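Plotside Student Robotics Program: Frequently Asked Questions

Who may join Plotside?
Plotside is open to students in Years 10 to 12 who attend a school in the Waltley district. No background in programming is needed. Students who have completed the Segura introductory unit may ask to begin in the second half of the program.

What do students work on?
The main project is a sorting task. Students program a robotic arm to pick up small objects and place them according to a plan the team has written in advance. Work surfaces are covered in kraft paper and marked out with tape, so that each team can refer to a position by row and cell.

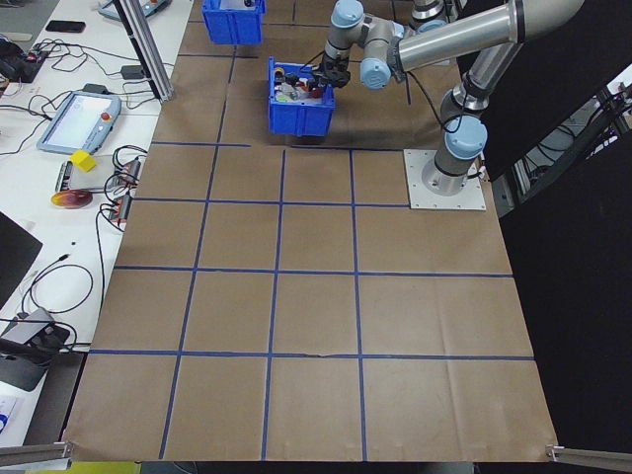 The arm at the storage bin, with the taped grid in front of it.

How long is a session?
Sessions run for 90 minutes and begin at 4:15 pm. Students should arrive in time to sign in and read the safety sheet for the day.

Is the equipment safe?
A supervisor is present whenever an arm is powered. Students are shown how to use the emergency stop before they write any code, and must keep their hands outside the taped area while the arm is moving. Long hair must be tied back and lanyards removed.

What kinds of objects are sorted?
Early tasks use larger items that are easy to grip. Later tasks introduce small electronic parts, such as capacitors, whose shape and thin leads make them harder to pick up cleanly. Teams are expected to record failed attempts in their logbooks as well as successful ones.
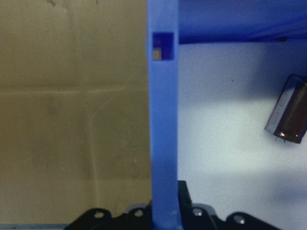
Logbooks count toward the final assessment, and a team that changes its gripping method partway through should note the change and the date on which it was made.

Is there a competition?
Teams may enter the Prekimberg Challenge, held each September. Entries are scored out of 1000 points. The highest score recorded by a Plotside team to date is 942. Entry is optional and does not affect a student's standing in the program.

What should students bring?
A notebook, a pen and enclosed shoes. Laptops are supplied and may not be taken home.

How are absences handled?
A parent or guardian should notify the program office before the session begins. Students who miss more than two sessions in a term may be asked to repeat the safety induction.

When do enrolments open?
Enrolments open in March through the Waltley office. Late applications are placed on a waiting list.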